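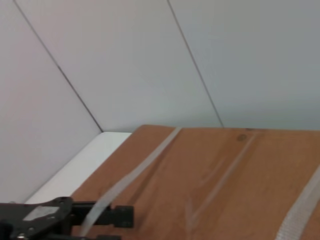
Home News Packing & Freight Local Business Classifieds Contact

Qureshi changes to strapped cartons for its flat parcels

The Brirkby homewares supplier Qureshi has started closing its flat cartons with plastic strap in place of wide tape. The change began in April with the Erel range of trays and serving boards, and the company says the rest of the flat goods will follow before the winter orders.

Until now, every carton of this kind was taped along the middle seam and again across both ends. The tape held well in dry weather, but in the humid months it was lifting at the corners, and shops in the north were complaining that the cartons came to them half open. In the last year Qureshi received 185 such complaints. Most of them were not about broken goods. The shop had only to tape the carton again before it could go to the shelf or to the customer, and the staff there did not enjoy this work.

Hina Chaudhry is responsible for the packing room in Brirkby and prepared the trial. She told us that she first asked for stronger tape, and received three different kinds to test. "The strong tape was very good to close and very bad to open," she said. "A shop wrote to us that they had cut the tray together with the tape. After this letter I asked if we can look at strap."

The strap now in use is a light plastic band, 17 millimetres wide, supplied by Sodudau. It comes on a roll and is cut to length on the packing table before the carton is brought. Chaudhry prefers to have the lengths ready and lying across the table, so that the carton can be set down on top of them and the ends brought up on both sides. Before, the packers tried to push the strap under a carton that was already full, and the end was always folding on itself somewhere in the middle where it could not be seen.

A folded length is not thrown away immediately. If the fold is near the end it is cut off and the remaining piece is used on a smaller carton. If the fold is in the middle, the strap goes to the recycling bag, as a fold in the middle becomes a weak place when the strap is pulled tight. Chaudhry keeps the short good pieces in a tray at the side of the room and says that it is never full for long.
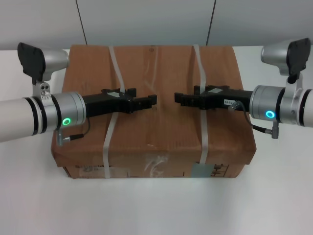 How many straps a carton should have was the longest discussion of the trial. One strap in the middle is cheaper and quicker, but on a wide carton the two ends of the lid remain free to move, and dust comes in. Three straps were tried also, and the packers found them too slow for the flat sizes. The company finally chose two, placed left and right on a wide, low carton, each going over the top and down the front. The translucent white colour was chosen in preference to black, so the printed address can still be read if a label is placed too near to the strap. The top of a corrugated lid can show light wrinkles and creases, and for Chaudhry these are not a reason to change the carton. What she checks is whether the strap lies flat over them and whether it runs straight from the back to the front.

The tension was another matter to learn. In the first days the straps were pulled too strongly and the edges of the cartons were pressed in, which looked poor on arrival even when the trays inside were perfect. Now the rule in the room is that two fingers must go under the strap on the top side, with a little effort. If they go under easily, it is too loose. The packers have made their own habit of pressing the lid down at the corners before they tighten, and the company has added this to the printed instructions.

Strap is also changing how the finished cartons are stacked. With tape, the surface was smooth and a high pile could slide when the trolley turned. With the strap on, the cartons sit a little less evenly, and Chaudhry asks that the straps of one carton are in line with the straps of the carton under it. Piles are limited to five until the carrier has given its opinion. She expects this answer soon and does not want to guess it.

The cost is higher at the beginning. Qureshi did not give us the full amount, but confirmed that the strap and the closing clips for one carton cost 30 cents more than the tape did. Against this the company counts the time in the shops and the cartons that had to be sent a second time. The first shops to receive the strapped cartons have been asked to write back with any remark, good or bad, and to say with which tool they opened them. Scissors are enough, according to the note which is now placed inside the parcel. Customers are asked not to use a long blade and to hold the strap down with the other hand while cutting, because a tight strap can spring up.

There has been one remark against the change from the customers so far. Tape can stay on the carton when it goes to paper recycling in some districts, but strap must be taken off and put in another place. The Brirkby depot accepts used strap from anybody, also when it was not bought from Qureshi. It should be brought in a bundle, with the clips removed. The bin for it stands at the left side of the loading door and is open until 3 in the afternoon.

Round and tall goods will stay with tape for the moment. Chaudhry would like to try strap for the lamp bases, but those cartons are narrow and the strap moves toward the corner during transport. A small test with crossed straps is planned, after the flat range is finished. Shops that carry the Erel boards and have still some of the taped cartons in their store do not need to do anything with them, and the order codes are staying the same.

Questions about deliveries can be sent to the Brirkby office by the usual order form.

Contact us | Send a notice | Copyright, all rights reserved | Back to top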